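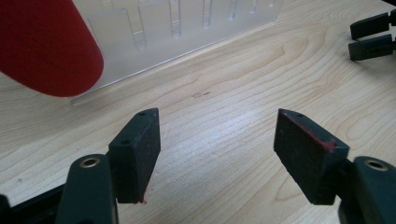

Hamska helps small shops, labs and schools work out what a robot setup is going to cost them before they sign for it. I started the business after years of buying equipment for other people and watching the same thing happen: everybody argues for weeks over the arm, and then the little stuff gets ordered in a panic with whatever money is left. I love the little stuff! Take a pair of gripper fingers, with their dark blocky pads and the screw-sized holes in the top, and a strip of red running along the inner edge of one pad. Pads touch everything. They pick up marks, they get swapped, they want a spare set in the drawer, and I have read a great many budgets that didn't have a single line for them. The same goes for a clear slotted rack, or the table it all stands on. My first question to a new client is usually what the robot will be holding, and my second is what that thing sits in when the robot isn't holding it.

We're based in Ustilham, upstairs from a print shop, and there are 4 of us. I do most of the first calls and the site visits. The others handle quotes, floor plans and the long back-and-forth with suppliers over lead times and freight (bless them, I couldn't do it every day). We also keep a bench in Berkeck, where clients can bring their own parts and get a feel for sizes and reach before they commit to anything. It's by appointment, and the parking is better in the morning.

We don't sell robots. We don't take a cut from anyone who does, either, and I'll put that in writing for you if your purchasing office likes to have it. You pay us a flat fee for the plan. A first plan for a single workstation is $1840, and that covers one visit, a written parts list, a layout drawing and a budget spread over three years. If you already have a quote in hand and just want somebody to go through it with a pencil, that's $1204 and we can normally turn it around inside two weeks.

How we work

Most jobs begin with a phone call and some photos of the space. Then one of us comes out with a tape measure and asks questions that may sound a bit dull. Where is the nearest outlet? Who locks up? Does the door to the hallway open in or out? (One client's arm came on a pallet wider than the door. We were called in afterward, and the door frame ended up in the budget.)

After that we build your plan in Trình, our own planning workbook. It started life as a messy spreadsheet I kept for myself, and it's a good deal tidier now. Every item goes in one of three piles: bought once, bought again, and paid for in somebody's time. The second pile is where finger pads, cables, cups, filters and labels end up. The third one surprises people the most, so we go through it together line by line. Training days belong there, and so do the afternoons someone spends moving a table six inches to the left and then setting everything up again.

You get to keep the workbook. Change the numbers, add a second station, send it to your accountant, whatever helps. If you break a formula, email us and we'll fix it, no charge.

What we're good at, and what we'd pass along

Small benches are our favorite kind of job. Two grippers working over one tabletop, parts that are soft or an odd shape, a class that needs the same station to do three different lessons in a term: yes please, we like all of that. We're also pretty handy with grant paperwork, mainly the part where you have to explain why the accessories cost what they do. The smallest plan we've written came to $2652 for the whole purchase, fingers and rack and shipping included, and I enjoyed it every bit as much as the big ones.

Large production lines are past what we can do well. The same goes for anything with welding, paint or heavy lifting, where you want an integrator with the right certifications from day one. I'm happy to talk through what to ask them, though, and that call is free.

We've been told we talk people out of things a lot. I guess we do. A client last year wanted two arms and went home from Berkeck planning on one arm and a much better fixture, with the second arm penciled in for later. They may still buy it. There's a line waiting for it in their workbook.

Getting in touch

The form on the contact page goes straight to the whole office, so you'll get whichever of us is closest to a keyboard. Tell us what you're trying to pick up, move or sort, how big it is, and the amount you'd be comfortable spending. A rough sketch on the back of an envelope is fine. If you need a plan ready for a September budget, please write to us by the end of June, as our summer fills up with schools and I hate turning anyone away.

Search this site
Enter keywords
Go

Updated September
By the owner, Hamska, Ustilham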